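About us

Stosanano is a small workshop for people who like to build robots. We are at Grajales, in the back part of an old printing house, and we have been there for several years now. The workshop is shared. This means that the benches, the tools and the coffee machine belong to all members, and each member brings their own project, their own patience and, if possible, their own screws.

How we began

The workshop was started by Fredy Sánchez, who was building an arm in his kitchen. The arm was meant to sort the post. It had three motors and it threw more letters than it sorted, but two neighbours saw it through the window and asked if they could help. After one winter the kitchen was too small. Fredy found the rooms at Grajales, the rent was low because the heating did not work, and we moved in with one bench and a borrowed drill. The heating works today, at least in the front room.

The name Stosanano has no meaning. It was the password of the first router and people kept saying it.

Who we are

At present we have 34 members. Some of us are electricians or programmers by profession, others teach, drive a bus or are retired. You do not need a diploma to join. You need to be able to say "I don't know, show me", and you need to sweep your bench before you go home.

Many members come from other countries and we speak a mixed English in the workshop. If you don't find the right word for a part, point at it. For most parts we also have only nicknames.

What we build

The members choose their own projects. In the last years there were a curtain opener, several line-following cars, a machine for watering tomatoes (it watered also the floor) and a plotter which still draws our birthday cards.

Our common project is called Clidover. It is a two-armed table robot for paper work at home: to hold a sheet, turn it, put it in a folder. It sounds easy until you try it. Paper bends, it slides, it sticks to the next sheet, and a motor that is strong enough to lift a book will also make a nice hole in an invoice. We have been working on Clidover for two years, and the left arm is now better than the right one.

The second common project is Nekex, the control board for Clidover. Fredy drew the first version by hand. The present one is the fourth version, and members may take the drawings home and change them as they like. We only ask that you write down what you changed – the third version is still a mystery to all of us.

How we work on the movements

For Clidover we do not write each movement in code. We take a gripper in each hand and do the task ourselves, slowly and many times, and from the recordings the robot arms should learn how to do it. The cubes with the black and white squares are for the position: the software looks for these squares and calculates where the gripper is and how it is turned. 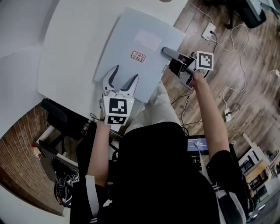
Photo: Stosanano workshop archive

Handling one sheet on a desk with two grippers takes more practice than new members expect. One gripper has curved fingers which open like a V, the other has a flat jaw and can press on the edge of the paper. Most people want to do everything with their stronger hand in the beginning. Please don't give up after the first evening. We have now 570 recordings of paper tasks which we consider good, and a big folder with the others, which we keep too.

The parts for our grippers come mostly from the printer in the front room. We prefer simple shapes, so that a broken finger can be printed again overnight and screwed on the next day.

Money

We are not a company and we sell nothing. The monthly fee of the members pays the rent, the electricity and the filament. Last year we spent around 2000 euros on motors and boards, and a part of this was for motors which we burned. Larger machines are bought together after a vote. For the next one, a small milling machine, we are saving 3000 euros.

If you have old tools, cables or aluminium profiles at home and don't need them, we take them with pleasure. We don't take washing machines any more.

Visit us

Visitors are welcome in the evening, from six o'clock, but write to us before, so that somebody opens the gate. The bell is not loud enough. The entrance is in the yard, the second door after the bicycle stand, and there is one step which is higher than the others.

In August the workshop is closed to visitors. Members can come in with their own key as usual.

Children may come with an adult. For the soldering bench they should have long sleeves and tied hair, and the same is true for the adults.

Page last changed on 10 July 2020. Questions about membership please to Fredy, questions about Nekex to the mailing list.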